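Student projects > Manipulation > Laundry project: finger pads keep slipping

kettlewick
Posted 7/2/19
Second year group project, four of us, and our task is the laundry one: get clothes out of a basket and into a front loader, then shut the door. We have use of a room with two machines in it and the arm on a mobile base. The gripper is a plain parallel one with two fingers, and we built the finger pads ourselves.

The problem is grip. The bare fingers were hopeless on anything thin, so we padded both and wrapped them in white. That was a big step up for a while. Then the covering started to crease, the right one worse than the left, and now thin things slide out between the pads about halfway up. Towels are fine. Socks are fine. T-shirts and anything shiny are a lottery.

We log every attempt. So far we have 314 picks and 77 of them were drops. I can post the sheet if anyone wants it. Wrist camera view, with the pads either side and the side of the green basket between them:

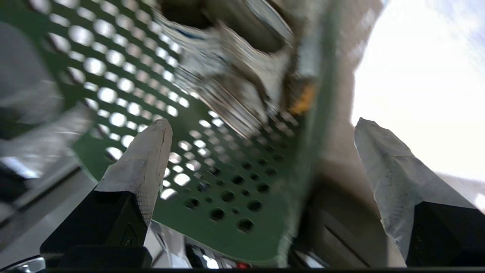
mossop_j
What is under the covering? If it is soft foam then your creases are the foam moving and the cloth following it. You can rewrap as often as you like and it will come back.

kettlewick
Foam, yes. Fairly soft. We picked it because the first lot of pads marked the plastic of the basket.

mossop_j
Then go firmer. We used Praner strip on ours, the stiff grade, with a single layer of cloth glued on all over, not only at the ends. It lasted the term.

tannoy_bill
I would not go firmer. Soft pads are what let you pick up a shirt that is lying flat, because they fold round the cloth. Firm pads need the cloth to be standing up in a ridge already. mossop's group did tea towels on a table, which is a different job from a deep basket.

mossop_j
We did tea towels and pillowcases, out of a box. But fair enough, the box was shallow.

Kalliopi Dimitriou
Before anyone changes the pads, I'd like to know how the 77 drops split up. Dropped inside the basket, dropped on the way over, or dropped at the door? Those are three separate faults. If most of them are at the door then the pads may be all right and the cloth is catching on something.

kettlewick
Went through the sheet. Most are on the way up, still over the basket. A smaller lot happen at the machine, where the end of the shirt drags over the door or the rubber. Very few in between.

I should have said that the basket has holes all over the sides. When we come in near a wall one finger tip sometimes touches it and the arm stops, because we set the force limit low. So we have been keeping to the middle, and that leaves whatever is lying at the edges.

Kalliopi Dimitriou
The ones on the way up could simply be that you have hold of too little. Try going 2 cm deeper before you close. Don't touch the pads until you have run that, or you won't know which change did it.

tannoy_bill
Agree with that. Also lift slower for the first bit. People set one speed for the whole move and the worst pull is right at the start, when the shirt is still tangled with everything under it.

hodd
Can I ask why you are starting with the door open? In our year we had to open it as part of the run and it took up most of November. If your marking scheme includes the door I would get on to it now and leave the pads.

kettlewick
Ours only marks closing it. Opening is extra credit and we voted to leave it. The door on these swings to the left and takes up a lot of floor, so the bigger headache was where to put the basket. We had it on the left at first and the arm had to go up and over the glass each time. It now sits on the floor at the right, in front of the other machine, which makes for a much shorter path.

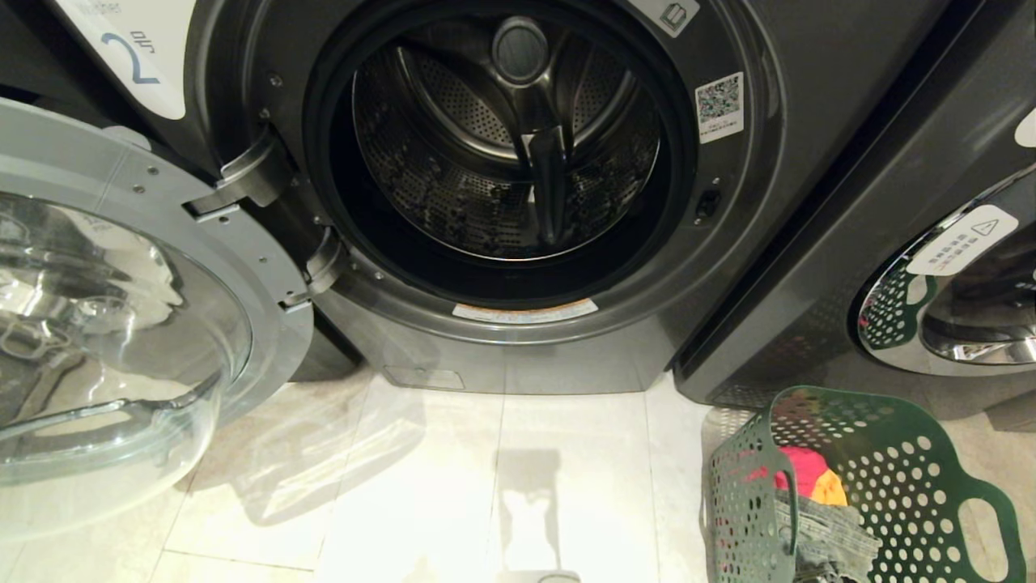 Machine open and empty, basket to the right with the clothes still in it.

hodd
OK, that makes sense. Watch the paddle in the bottom of the drum. If you let go too low, the fingers can come down on it. We release high and let the thing fall.

mossop_j
Releasing high is how you end up with a sleeve hanging out over the rubber and the door not closing. We were told to go well in and then open.

hodd
Depends on the reach of your arm. Ours could not go well in without the wrist touching the rim.

tannoy_bill
You could do a second push with closed fingers once everything is loaded. It costs a few seconds, and it clears sleeves off the rubber either way.

kettlewick
We hadn't thought of the push. Will add it.

Update on the depth: we ran 139 picks with the extra 2 cm and a slower lift, same pads. Drops over the basket are well down. Drops at the door are the same as before, so Kalliopi was right that they are separate. The force stop happens a bit more often now when we are near the side, so we will have to look at the limit.

mossop_j
I still think you will want firmer pads by the end of term.

kettlewick
Maybe. We have enough foam left for one more pair, so I'll make one finger firm and leave the other soft and see what that does. Will post the sheet when it's done.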